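Every planning library I have used treats the world as a collection of rigid things that stay put until asked to move. I admire the optimism. Then somebody adds a cord to the task list, and a plug becomes an object with a long opinion attached to it.

At Drurkeck we spent October arguing over what to call this in the code. Wenimora, our planner, had 13 parameters for grasping and not one for slack. The first proposal was to model the cable as a chain of seven links. It ran beautifully – on Fanni Halász's workstation, overnight. The second was to ignore the cable and replan whenever the plug disagreed with us. I was rude about that one in two meetings, and it is the one we ship.

My complaint is with the tooling. We have lovely viewers for joint angles and nothing decent for showing where the planner thinks a cord will go. So we look at pictures, like tourists.

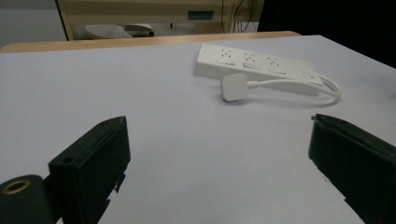

White power strip, white plug, white cable, white table. Perception sends its regards.
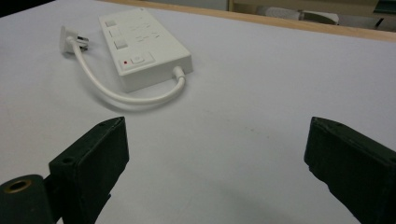
Sabina Barua disagrees with most of this. Ignoring the cable works until the cord gets heavier, she writes, and then you are tuning the replan rate and calling it a model. She would keep the chain, drop it to five links and spend the savings on a better viewer.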